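Plosuren Shared Workshop — Member Forum
Projects > Automation > Kitchen arm build: base position, cable routing and counter layout

Last updated: 17 November 2023

Posted by: s_ngcobo (project lead)

Members are advised that the coffee counter build has entered its second stage. The first stage, approved in May, covered mounting the arm on its stand and confirming that it could reach the counter from the cabinet side. The second stage concerns the handling of small items: lids, spoons, cups, packets and the blue cap. The grinder and the glass carafe are to remain on the counter as fixed obstacles and are not to be picked up at this stage.

The current proposal is as follows.

1. The counter is to be left in its ordinary state before a run. Items are not to be lined up for the convenience of the arm.
2. Each run is to consist of 11 pick attempts, chosen by the operator before the arm is powered.
3. Results are to be entered in the Ekum log on the same day.
4. The sink is out of bounds for the gripper until the cable question is settled.

Comments are invited, in particular on item 1, which several members have questioned in person. 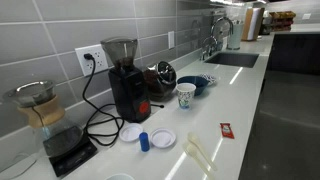

The lids are expected to give the most trouble. They lie flat, they are white, and the counter is white and reflects the overhead lighting strongly. The spoons present a similar problem to a lesser degree. I propose that a failed lid attempt be recorded separately from other failures, so that the overall figure does not conceal what the gripper does well.

Shireen Ngcobo

Posted by: g_scanlon

I wish to record an objection to item 1. A layout that changes from one run to the next cannot be compared with anything. The log stands at 383 attempts, and in my view only the 80 made on the taped grid can be used to judge whether a change to the gripper fingers was an improvement. The remainder tell us that the counter was different each time.

I would ask that the taped grid be reinstated for at least half of all runs.

Gearóid Scanlon

Posted by: sem_b

I do not agree with the previous post. The taped grid was useful for calibration and has served that purpose. The build was approved as a kitchen aid, and members of this workshop do not place spoons on tape. If the arm can manage only a prepared counter, the members who use the kitchen will gain very little from it.

I would add that the figure of 80 includes the runs made with the old fingers, which closed unevenly. Those runs should be marked as such in the log. I can do this if I am given edit rights.

Sem Bosman

Posted by: g_scanlon

The old-finger runs are already marked, in the fourth column. I accept the general point about ordinary use. I do not accept that calibration is finished. The arm was moved on its stand when the new cable was fitted, and I have seen no record of the offsets being measured again.

Posted by: r_hayes

To answer the question on offsets: they were measured after the cable was fitted, and the values are in the Mulligan folder under "stand". I should have posted a notice and did not. The change was small on the long axis of the counter and larger toward the wall than I would have liked.

On the matter of cables, my concerns are more serious than the layout question. The loops along the upper links have been left generous so that the elbow can fold without strain, and the clip at the elbow holds well. The wires at the gripper are another matter. They hang free, and when the arm works low over the counter there is a risk of their catching a cup or dragging a packet. I have drawn up two options:

Option A — a braided sleeve from the wrist to the gripper, with a short service loop. Inexpensive, and can be fitted in an evening. It adds some stiffness at the wrist.

Option B — a printed guide fixed to the gripper mount, as used on the Dreltow bench. Neater, but the guide must be removed each time the fingers are changed.
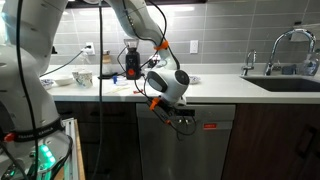 Arm over the counter, gripper lowered in front of the dishwasher. Loose wiring at the gripper, before either option.

I recommend Option A for the present. Members who prefer Option B are asked to say how often they expect to change fingers, as the extra work will fall on whoever is operating that day.

Rónán Hayes

Posted by: a_carbone

Option A is supported. I have used a sleeve on a smaller arm at home for two years and the added stiffness was not noticeable once the payload settings had been corrected. Please use the wider sleeve — the narrow one is very difficult to refit over a connector.

I have two further points.

First, the glass carafe. I understand the wish to keep the counter as it is, but a glass item beside a moving arm is a poor choice of obstacle while the wiring is unresolved. A plastic jug of similar height would serve the planner equally well.

Second, the emergency stop must be within reach of the person observing, and not only of the person at the keyboard. The present arrangement depends on the two standing next to each other.

Adelmo Carbone

Posted by: sem_b

I support the second point without reservation. On the first, I would keep the carafe. The keep-out volume in the planner extends well beyond it on every side, and replacing each breakable item would return us to a prepared counter by another route.

Posted by: a_carbone

The keep-out volume applies to the links and the gripper. It does not apply to a loose wire. That was the reason for my remark.

Posted by: s_ngcobo (project lead)

I thank all members for their comments. The following will apply from the next session.

Option A is adopted, using the wider sleeve. Rónán Hayes will fit it. Until it is fitted, the carafe is to be moved to a shelf before any powered run and returned afterward. Once the sleeve has been inspected, the carafe may stay in place.

One run in three will use the taped grid. This is less than Gearóid Scanlon requested and more than Sem Bosman would like. The split will be reviewed when a further 337 attempts have been logged.

A second emergency stop will be wired on a longer lead. Any member holding a spare enclosure is asked to leave it in the project tray with a name on it.

Edit rights for the log have been given to Sem Bosman.

Posted by: g_scanlon

The arrangement is acceptable to me. I would ask that the grid runs come first in each session, before the counter has been disturbed. I also have a spare enclosure, gray, with one gland missing, and will leave it in the tray on my next visit.

Posted by: r_hayes

The sleeve has been ordered in the wider size. The gland for that enclosure is a standard part and there are several in the drawer under the drill press.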